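Cables, plugs and a very patient afternoon: a chat with Zoriana Hrytsenko

I went up to Florkmont in June to talk to Zoriana Hrytsenko about leads. Yes, leads! She looks after every cable at the Didenko workshop, 2,636 of them on her list, and I came away with two pages of notes and a strong urge to sort out my own kitchen drawer.

We started with network cables. "Look at the plug before you look at anything else," she told me. "The clear ones are lovely, you can see the little wires inside." She's fond of a ribbed boot too, the bit where the cable meets the plug, and a blue one on a blue cable pleases her no end. 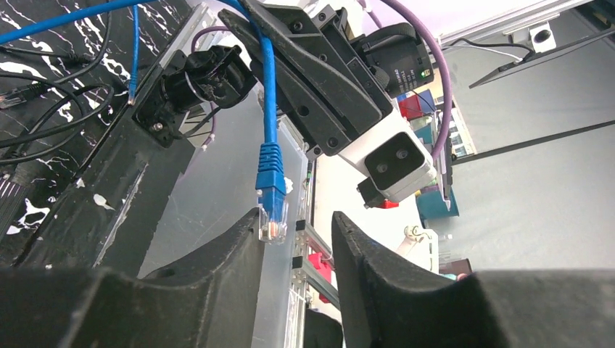
The thin black ones

I asked which sort gives her the most bother and she didn't need to think. "Thin black ones with a small round plug. They all look the same in a box, and I had 32 of them in one when I started." These days each gets a paper tag and a loose coil – never wound tight round the hand, which is how I've done mine for years (I kept quiet about that). 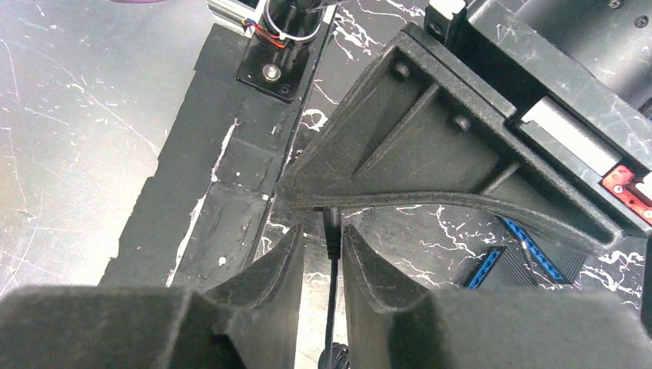 She learnt the coiling from Aslak Hedlund, who ran the stores before her and could do a long lead in seven turns. "Mine still come out a bit wonky," she said, laughing, "but they don't knot." Then the kettle went on and we got on to extension leads, about which she has very strong views. I'm saving those for next time, along with her label system.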